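Home-built humanoid loses the duvet every time it pulls - grip force or wrist cable?

Posted in Home Builds, October

Krum Omerović

Hi all, longtime reader, first time asking. I've been putting together a humanoid at home in Butdale and I'm trying to get it to make a bed. The body and legs are from a Fandow kit, the grippers are my own, and the teaching side is a script I wrote that plays back moves I've recorded by hand. Picking up a towel, fine. Folding a T-shirt, sort of fine. The duvet is killing me.

It reaches in, closes, starts to pull, and then about half the time the cloth slides out and it goes on happily pulling nothing. I've been looking through the wrist camera footage trying to catch the moment it lets go, but once the arm is moving I get a lot of this kind of thing.
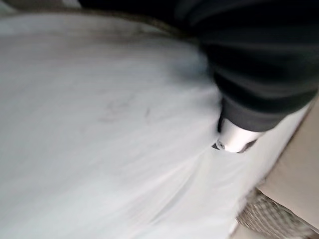
Wrist cam, fingertip against the white fabric. Way too much blur to judge the grip from.

My grip force is set to 36 on the controller's own scale and I'm scared to go higher, I already cooked one finger motor. The wrist cameras run at 8 frames a second because both of them share one hub (I know, I know). The other thing I wonder about is the cables. I left plenty of slack at the wrists so nothing would snap tight at full reach, and now I think one of them catches on the bedding and tugs the hand sideways.

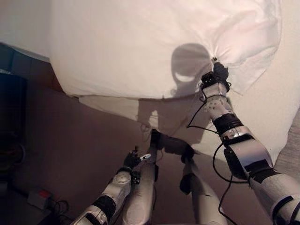
When I hold the slack out of the way with a broom handle it seems to do better, but I've only tried that a couple of times and I may be kidding myself. Both arms run the same code with the target mirrored. Do I go after the grip, the cables or the camera first? I'd like to not buy new motors if I can help it.

Michalis Spanos

Cables first, it costs you nothing! I had the same trouble on my Siliņa arm. Put a soft loop halfway along the forearm, run the cable through it and leave just enough past that point for the wrist to turn all the way both directions. Test it by hand with the power off. If it pulls anywhere, let out a little more and try again.

Then the grip. I wouldn't touch the force yet. A duvet is thick and squashy, so if you pinch it flat from the top you mostly get air and cover. Come at the edge from the side and close slowly - I use 2 seconds for the close - then wait a beat before you pull. And pull with both hands at once. If one side starts early the other gets dragged, and that can look just like a weak grip.
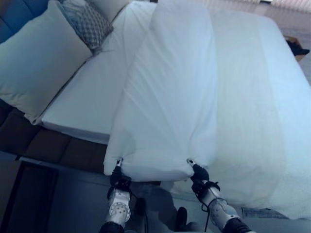
Both grippers on the near edge of the duvet, pulled partway across the bed.

For the camera, get them on separate ports if your computer has any free. More frames won't cure blur by itself though, you want a shorter exposure and probably another lamp in the room.

ikov_716

just turn the force up. mine runs at max all day on an Ikov board and its fine

Michalis Spanos

Please don't do that with a motor type you've already burned out once, Krum. At least log the motor temperature for a few runs before you change that number.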